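Ticket: left arm lets go early over the rack
Product: Jetov two-arm bench cell, Pergate gripper controller
Status: Open, workaround in place
Priority: Medium (was High until everyone had lunch)
Opened: 9 December 2021

Summary

The left gripper opens before it has been told to, usually when the arm is on its way down to the dish rack. Whatever it was carrying then gets there on its own. The log says the release was commanded. The script says it wasn't. I have been refereeing between the two since first thing this morning.

Set-up

Bench two, the tape sorting job. Items go from the cloth to the rack, or from the rack to the cardboard tray, depending on which script is loaded. Left arm works the rack, right arm works the cloth in front of the tray. Controller firmware is the one we've had since June. Nothing on the left arm has been swapped since then except one cable, see below, because of course there was a cable.
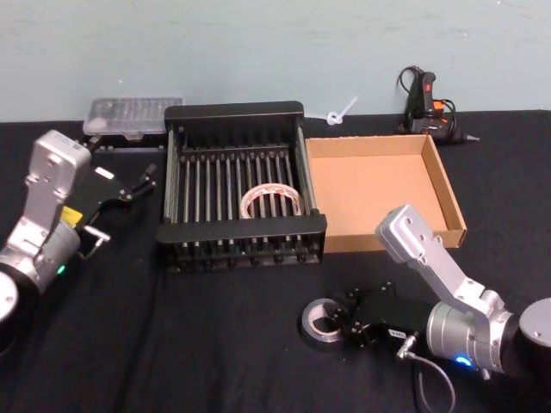 The fault only shows up on the left side. I've run the same pick on both arms with the same script, the same speed and the same grip force, and the right arm behaves like something out of the brochure. Its usual target is the roll of duct tape lying on the cloth, and it has yet to drop one. The left arm starts from open beside the end of the rack, closes fine, lifts fine, and loses interest somewhere over the rods. A clear packing tape roll lying in the rack is a pass as far as the sorting software is concerned, by the way, and it doesn't ask how the roll got there. So our success rate for the week looks lovely and I wouldn't trust a word of it.

To reproduce

1. Load the rack script and home both arms.
2. Put any roll on the cloth within reach of the left arm.
3. Run at full speed.
4. Wait. It won't do it while you're watching closely. Look at your phone.

At full speed I got the early release on roughly one run in every handful. At half speed, never. It doesn't seem to care what it's carrying.

Tried so far

Power cycle, whole cell. No change. Everyone will ask, so it's at the top.

Reseated the gripper connector at the wrist. No change, though it did feel gritty going back in. Cleaned it, reseated it again, no change with a cleaner connector.

Raised grip force to 100 per cent. It now holds the roll much harder right up to the moment it lets go. Put it back to normal before somebody tried a plastic tub at that setting.

Reloaded the gripper calibration from backup. Made it worse for two runs, then the same as before. I don't have a theory for that and would rather not be given one.

Swapped the item type, to rule out slippery rolls. Used the round white tub, which has a lid and a wider shape for the jaws to get hold of. Same fault, louder landing.
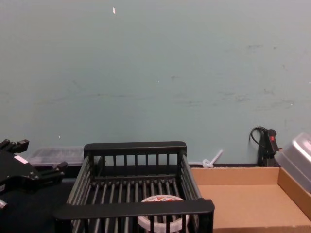

Left gripper and rack during the tub runs.

Watched the jaw position on the log while it happened. The jaws go to fully open in one clean move, so this isn't slip and it isn't a weak grip. Something is asking them to open. The command turns up with a valid stamp and no sender, like a letter slid under the door.

Moved the left arm through the whole path by hand, gripper powered, controller logging. Got two open commands in a row as the wrist passed its furthest twist. Could not get a third. Did it again after a coffee and got one more.

Asked Lenz support. They replied quickly and sent me the manual page on power cycling.

Likely cause

The signal cable on the left arm. It was replaced with a Brolgate one when we ran out of the originals, and it's a bit shorter. With the wrist twisted all the way round it pulls tight, and my guess is that the line drops for a moment and the controller takes the gap as a request to open. That would fit the full speed business and the wrist angle. It doesn't fit the calibration weirdness, which can have its own ticket if it comes back.

The guess isn't proven until there's a proper length cable on there. One is on order.

Safety note

The rolls are harmless, but an open command with no sender isn't a thing I want on a machine people lean over. Until this is closed: hands out of the cell while either arm is powered, and the hot glue gun stays unplugged and off the job list. Please don't "just do one quick run" with it. I know who you are. 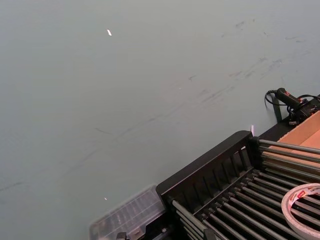
Wrist camera view, tape roll on the rods.

Workaround

Left arm limited to half speed. Wrist twist capped in the rack script, so it comes at the rods from a slightly sillier angle and takes longer about it. There have been no early releases since both went in, but three clean batches isn't what I'd call a trial.

Don't remove the cap to catch up on the backlog. The backlog is fine where it is.

Next

Fit the new cable when it arrives, take the cap off, run at full speed and log the lot. If the open command still turns up, the controller goes back to Pergate with a copy of this ticket.

Also someone please change the pass check so it looks at whether the gripper was meant to be open. I'll raise that separately and assign it to whoever wrote it, which I have a nasty feeling was me.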